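February, early evening

I have been meaning to write about the table for a week now, and every night I sat down with the notebook and then got up again to look at it, so tonight I made myself a pot of tea first and promised to stay put until the page was full.

It came from the Macedo house sale, at the far end of town, and I paid 173 dollars for it, which felt like a lot as I was handing it over and felt like nothing by the time we had it through the door. The pale color is what I fell for. Our old one was so dark that every supper looked like a winter supper, and this one makes even a plain bowl of soup seem cheerful! I had worried about the rounded end, because I've always been a corner person, but I walk past it with the laundry and my hip has not complained once.

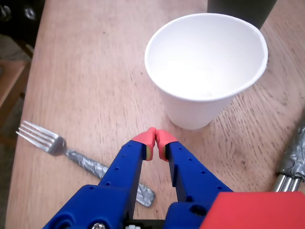
By the keeper of the kitchen notebook
Filed under: Home, Evenings

The scratches run on a slant across the wood, and there are little dark specks in it too, and I spent a good part of the first night deciding whether I minded them. I even looked up sanding, and got as far as reading the back of a tin of Skikeo oil in the hardware store, and then I put the tin back on the shelf and bought birdseed. I like to think somebody rolled out a great many pies on it. They are fine, shallow scratches anyway, and you have to have the light just so to see most of them.

The taped fork has found its place on it already. I know perfectly well I could buy a new fork (I could buy 8 of them for the price of a decent lunch) but with all that crinkled silver duct tape around the handle it is fat and comfortable to hold, and on mornings when my fingers are stiff I reach for it before anything else in the drawer. My sister would say it looks like something from a garage - and she'd be right - but she has young hands and can hold what she likes.

The white paper cups are the last of the sleeve from the Tramimeo picnic. I keep telling myself to use them up, and then I stand one on the table and admire how clean and white it looks against the wood, and go and drink out of my usual mug. There are three left now. I suppose they'll see us through to spring at this rate.

Tomorrow I want to find felt pads for the legs, and a cloth that doesn't hang down crooked where the edge curves. I tried the green one this afternoon and it bunched up terribly, so maybe something round, or maybe no cloth at all. The tea has gone cold while I've been writing and I think I'll warm it up and sit there a while longer before bed.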